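19 de febrero de 2026

Hoy por fin escribo sobre el entrenamiento, porque llevo varios días con la cabeza llena y no he abierto el cuaderno.
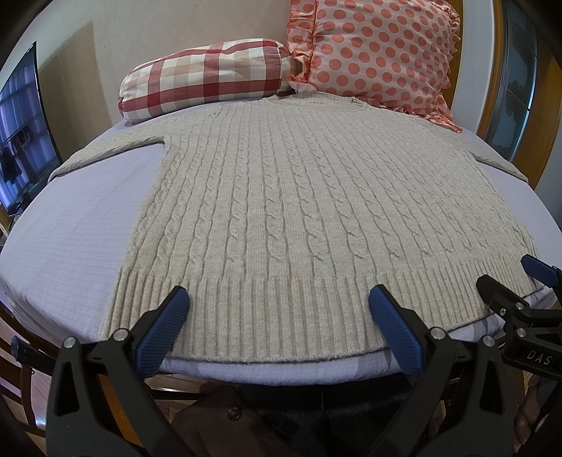 Llegamos al campo de Godwood cuando todavía había luz. El club organiza estas tardes para personas que nunca han jugado al hockey sobre hierba, y yo soy una de ellas, aunque ya es mi tercera vez. El entrenador, Gerrit Gumede, habla despacio conmigo y se lo agradezco mucho. A veces repite la palabra en inglés, que tampoco es mi idioma, y entonces entiendo menos que antes.

Primero hicimos el calentamiento – tres vueltas al campo, sin bastón. En la segunda ya me dolía el costado. Después nos pusimos en parejas para practicar el pase. Me tocó con una chica de apellido Sithole que juega muy bien y que tuvo paciencia. Yo golpeo la bola demasiado fuerte o demasiado flojo. Gumede me dijo que tengo que doblar más las rodillas y mirar la bola hasta el final, y que la mano izquierda es la que manda. Lo escribo aquí para no olvidarlo: la mano izquierda.

Lo mejor fue el partido pequeño del final, de 12 minutos. Me pusieron de defensa. Durante un rato largo no toqué nada, solamente corría de un lado al otro como una persona que busca el autobús. Luego una delantera vino directa hacia mí, puse el bastón plano en el suelo, como nos habían enseñado, y le quité la bola. No supe qué hacer con ella y la mandé fuera. Pero mis compañeras gritaron «¡bien!» y me puse roja de alegría.

Perdimos, creo que por dos goles.

En el vestuario se habló del torneo de abril en Nidmont. Es para equipos de principiantes y la inscripción cuesta 50 euros por equipo, lo cual entre todas no es casi nada. Sunlow ya ha confirmado que va, y dicen que sus jugadoras corren muchísimo. Me preguntaron si quiero apuntarme. Contesté que me lo pensaría, y en el camino a casa me enfadé conmigo misma por ser tan prudente. Tengo miedo de no entender al árbitro, sobre todo cuando pita una falta con el pie y todas se colocan en su sitio menos yo.

He cenado sopa. Me duele la espalda por debajo de las costillas y tengo un morado en la espinilla izquierda, donde acaba la espinillera, que me queda corta. Tengo que comprar otras antes del próximo día, y también cinta nueva para el mango.

Mañana le escribo a Gumede y le digo que sí a lo de Nidmont. Si lo dejo para el fin de semana, voy a encontrar una excusa.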